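January, late, kitchen table

Woke at five with the conviction that I had left the oven on. I had not. I have not used the oven since we moved it to the other wall, where it is level only in the opinion of the man who put it there. Anything liquid comes out thick at one end and burned at the other, like a wedge for holding a door.

Since I was up I did the heating bill. I have been avoiding the heating bill for most of the winter, and it has gotten bigger in the dark, the way things do. Zwahlen wants 97 dollars more than last time for what I would call the same amount of being cold. The meter reading on the bill says 3637. I went down to the basement in my coat and boots and wiped the glass with my sleeve, and the meter says 2455. I went back up, had coffee, and went down again in case it had been lying. Still 2455.

So I called. Zwahlen has a new phone system named Enow that greets you like a cousin and then asks for your account number four separate times. I was on hold for 30 minutes. The music was one piece for pan flute, and there's a place in the middle where it stops dead, so that you sit up and say hello, and then the flute comes back in. I said hello to it every single time. When a person finally picked up, she told me the reading was an estimate. I asked what it was an estimate of. She said usage. I said the usage was written on the front of a dial in my basement and I'd be glad to read it to her. She said I could submit it through the website, which is down until spring.

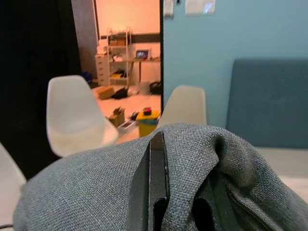 I wrote the number on the back of an envelope and mailed it to them, with a stamp, like a person in a war. Then I felt so much better that I decided to bleed the radiators. The one in the hall hissed for a good long while and spat rust on my sock. The bedroom one did nothing at all. The key fits, the valve turns, no hiss, no water, no comment. I put my ear to it and stayed there longer than was useful.

Lunch was soup. The crackers are the Prurnora ones again because the store has stopped carrying the kind I like and put these in the same spot, hoping I wouldn't look. They taste like the box.

In the afternoon I went through the closet for blankets and found the space heater I bought two winters ago and hid from myself after seeing what it did to the electric bill. It's a Vivex. It has three settings: off, a smell of dust, and August. I ran it on August for an hour with my feet practically inside it and read half of a library book about an Arctic expedition. They had just started eating the boots. I looked at my own boots by the door and thought they'd take a lot of simmering.

Snow started around four, the small dry kind that doesn't look serious. I shoveled the steps once and it filled them in again while I was hanging up my coat.

Must remember: new washers for the bedroom valve, return the book, find out whether you can pay only the part of a bill you believe in. Going to bed with two pairs of socks on and the rust sock soaking in the sink.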